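4. Data collection and task design

4.1 Workstations

All demonstrations were recorded on two-arm workstations of the same general layout. Each has a pair of arms fixed to a rail along the near edge of a table, a parallel gripper on each arm and a camera on each wrist. A further fixed camera looks over the whole work surface. The operator drives both arms at once through a pair of leader arms of matching geometry, and joint positions, gripper openings and all camera streams are logged at 30 Hz.

We made no attempt to keep the table surface plain. Earlier work in our group (the Grilley set) used a single grey mat throughout, and policies trained on it lost accuracy as soon as the mat was changed. In the present set the mats differ between sessions and include several with strong printed patterns. A pattern of leaves or flowers has edges at about the same scale as the shaft of a small screwdriver, and we wanted the wrist cameras to meet this difficulty during training and not for the first time at test.

4.2 The tool-sorting task

The task studied in this paper is the placing of hand tools into a divided box. The tools start on the mat, in a loose row or scattered, and the box is within reach of both arms. An episode ends when the operator presses a foot switch, or after a fixed time limit. Tools are drawn from a pool of screwdrivers, hex keys and similar items, chosen by Ngọc Vương to vary in handle width, colour and weight.

We chose this task for three properties. First, the tools are long and thin, so a grasp that is acceptable in position can still fail through rotation in the gripper. Second, the inner dividers leave a narrow margin for placement, and a tool lowered at the wrong angle comes to rest across them. Third, the box is light and slides when touched. Operators soon learn to steady it with one arm while the other places a tool, and it is this division of labour between the arms that our method is meant to capture.

Figure 1 gives a view from the fixed camera. The left gripper reaches towards the near left edge of the box and the right gripper is over it, with the tools lying on the patterned mat in front. We refer to this arrangement as hold-and-place. It is distinct from the parallel arrangement, in which both arms pick up tools independently, and from the hand-over, in which a tool passes between the grippers above the table. 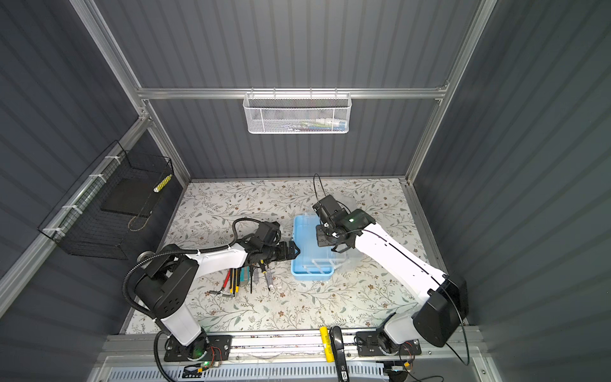
Figure 1. Tool-sorting workstation seen from the fixed camera. The left gripper reaches towards the near edge of the divided box; the right is above the box. Tools, including several screwdrivers and an L-shaped hex key, lie on the mat.

4.3 Labelling of arm roles

After the removal of episodes with dropped frames or an operator abort, 399 demonstrations remained. Each was divided by hand into segments, and each segment was given one of four role labels: hold-and-place, parallel, hand-over or idle. The label applies to the pair of arms as a whole. A second field records which arm is leading, where the term has a meaning.

Labelling was carried out by Aqeel Naqvi and Tanko Olaniyan, working separately from the fixed-camera video only. Segment boundaries were taken to agree if they fell within 5 frames of one another. Most disagreements concerned the start of hold-and-place, when the steadying arm is moving towards the box but has not yet reached it. We settled these by placing the boundary at the first frame in which the steadying arm's speed drops below a set threshold. The rule is crude - it misses cases where the operator rests the gripper on the box while still moving - but it can be applied without reference to contact, which our hardware does not measure.

4.4 Use of the labels in training

The base policy is the chunked action model of Section 3, here called Lại. At each step it receives the camera images and the current joint state and predicts the next 25 actions for both arms. The variant proposed in this paper, Ama, adds a small head that predicts the role label for the same interval. The output of this head is passed back into the action decoder as an additional input. No labels are supplied at run time.

Two points of detail affect the results. The role head is trained on the fixed camera alone. When the wrist cameras were also given to it, it came to rely on the view from the leading arm and changed label whenever that view was blocked by a tool handle. The gradient from the role loss is also stopped before the shared image encoder. Without this, placement error rose slightly on the training mats and more clearly on mats held out for testing.

4.5 Observed behaviour

The main effect of the role head is on the steadying arm. Under Lại, this arm often left the box early, while the other gripper was still closed on a tool above the dividers, and the box then shifted during release. Under Ama, the steadying arm usually stayed in place until the release was complete. The difference was largest for the heavier screwdrivers and small for hex keys, which exert little force on the box as they are set down.

The head did not help with picking. Both policies missed thin shafts lying across a printed stem at a similar rate, and both occasionally closed on the mat itself. Waqas Cheema re-ran the picking trials at our Wimcombe site with the table lighting lowered and found the same pattern. We therefore treat grasp selection on patterned surfaces as a separate problem and do not claim any gain there.

A remaining failure is hesitation at role changes. When a hand-over would be natural but the tool is also within reach of the free arm, the predicted label can alternate for a second or more, and both arms slow down. Ngọc Thái tested a simple filter that holds each label for a minimum time. It removed the alternation but delayed the steadying arm's approach, and the filter is not used in the results reported in Section 5.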